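Home | News | Projects | People | Back issues

Notes from the Pavorcombe workshop
17th May
4 min read
Print this page | E-mail this page

Several of you wrote in after the last newsletter wanting to know how the cloth work was getting on, so I'm handing over most of my space this month to that. Short version: better than I feared, slower than I'd hoped, and I now have strong feelings about cotton.

If you're new here, we're trying to teach a pair of robot arms to straighten and fold long strips of fabric. Rigid things are fairly kind to robots. A mug is the same shape when you pick it up as it was when you looked at it! Cloth changes every time you so much as breathe near it, and writing down rules for what to do about each wrinkle is a hopeless job (we did try, for most of a winter, and I'd rather not talk about it).

So we show it instead. A person does the task holding two grippers, one in each hand, with the same sort of jaws the arms will use. Each gripper carries a white cube with black square markers on it, and the markers let the software work out where the gripper is and which way it's pointing. The arms themselves stay switched off in the next room. What we keep is the movement of both hands, plus a view of the table, and the learning program, which we call Cutell, has to make sense of the two together.

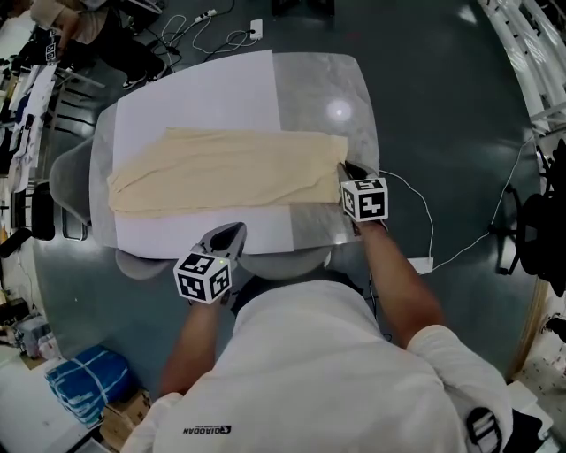 A gripper in each hand and the beige cloth laid out over white paper.

Doing this by hand has one huge plus, and that's speed. When we used to steer the arms with a pair of joysticks, a single go at a strip took so long that I'd forget what I was trying to do halfway along. Holding the grippers yourself, you just get on with it. Your wrists know things. You find yourself pinning one end while you draw the other one out, and you'd never have thought to put that in a set of instructions.

We now have 247 demonstrations that I'm happy to call clean. I threw out more than I'd like. The usual culprit was a cube turned so far round that the tracking lost it, and then the recorded path jumps across the table like a startled frog. You can patch over a very short gap, but a long one has to go in the bin, and it's always your best fold of the day.

Now for the result. We trained Cutell two ways on the same recordings. In the first, it learned to choose one small movement at a time, look again, then choose the next. In the second, it planned a short run of movements in one go and only then had another look. I'd have put money on the first, as cloth shifts about so much and looking often seemed the sensible thing to do. I'd have lost my money. Over 19 test strips, the one-at-a-time version got 2 of them flat enough to pass. The version that planned ahead managed 12.

My best guess at why (and it is a guess, so please don't quote me at the Brurkville meet-up) is dithering. People pause when they handle cloth. We stop, have a think, and carry on. A program that only ever picks the very next step sees all those pauses and learns that keeping still is a perfectly good thing to be doing, so it sits there with a corner in its jaws, apparently for ever. Give it a longer stretch to plan and it goes sailing through the pause and out the other side.

The seven failures from the better version were mostly the same mistake. It took hold of a corner a little too shallow, pulled, and came away with nothing, then carried on with the rest of its plan as though it had the cloth all along. Quite funny to watch the first time. Teixeira, our other project, has a touch sensor that might cure this, and I'm hoping to borrow one before the end of May if they can spare it.

I also want to try strips in other colours. Everything so far has been pale, and I have a nasty suspicion that a dark one will throw the whole thing off. If you've got old curtain lining or worn-out pillowcases in navy or bottle green, I'd be very glad of them. Cut or uncut is fine, washed please, and no elastic. There's a box by the workshop door.

Next time: the touch sensor, if I get it, and a proper look at how many demonstrations we really need.

Print this page | E-mail this page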